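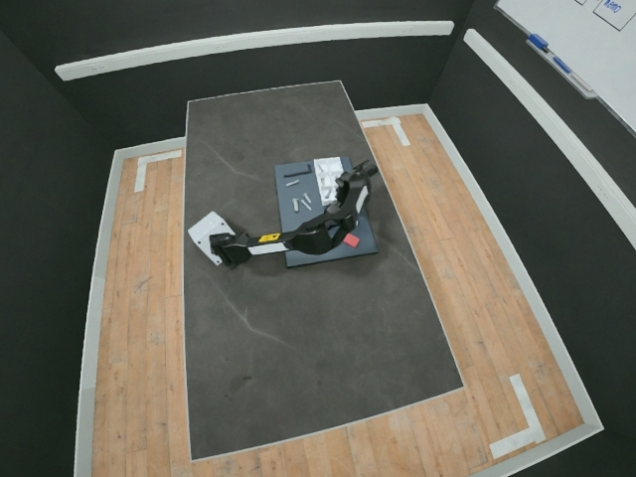
Dindbridge Rugby Referees' Society
Match Appointments Helpdesk
Ticket opened: December 2025
Status: Resolved

Fault reported: Appointments for the Solheim Cup second round were not displayed to assistant referees. Referees could view their own fixtures as normal.

Initial findings: 23 officials were affected. All had renewed their registration after the October deadline. The Tralteteck appointments system had recorded them as inactive, although their fees had been received.

Action taken: Registration records were corrected and the fixture list was reissued. Three officials still received no notice — their email addresses had been entered with a space at the end. These were amended by hand.

Further check: The Flonoditz home fixture showed a kick-off time of 15 minutes past two. The host club has confirmed half past two, and the entry has been changed.

Officials who still cannot see an appointment should reply to this ticket, quoting their registration number.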